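zestley-linkcheck

Small script that crawls a site and writes a list of dead links, missing page titles and redirects that go through more than one hop. Made for the Zestley shop site, works on most small sites. README is a bit of a mess, sorry, will tidy in October.

What you need

Python 3, a sitemap, a place to put the output. No database. Run it from the folder the script is in or it wont find the config.

Setup

Copy config.sample to config.txt and put your start address on the first line. Second line is the crawl limit. Default is 1,000 pages, fine for most shops. Third line is seconds to wait between pages – leave it at 6 if you're on shared hosting, Odska blocked us when we went lower.

Then run check.py and go do something else. 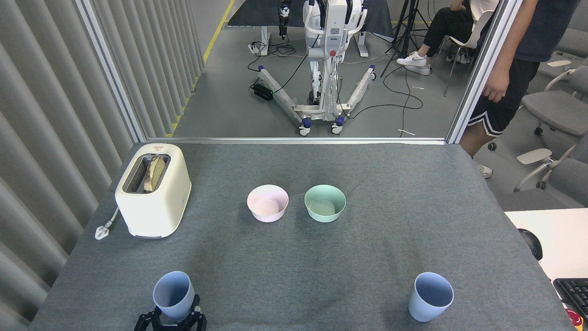
Page last changed: August 13, 2024 by Beryl Ellwood

Output

One CSV per run. Columns are: address, status, title, linked from, hops. Sort by status first. Anything marked 404 with a lot of pages in "linked from" is what you fix first, usually a menu or footer link. First run on Zestley gave us 94 dead links and most came from one old category page.

Empty title means the page really has no title tag. Duplicate titles get a D at the end of the row. Search engines will pick their own if yours is blank and you probably won't like it.

Known problems

Links built by JavaScript are not seen at all.
Accented characters in addresses sometimes get checked twice.
Malinowski theme puts the title in the wrong place, so every page comes up empty. Use the --loose flag.
Very long redirect chians stop the run. Restart with --skip and the address.

Not included

Rankings, keywords, backlinks. Use something else for those – we have Prandden for rank tracking and the two don't talk to each other yet.

Bugs

Send Beryl the CSV and your config. Take your passwords out of it first please.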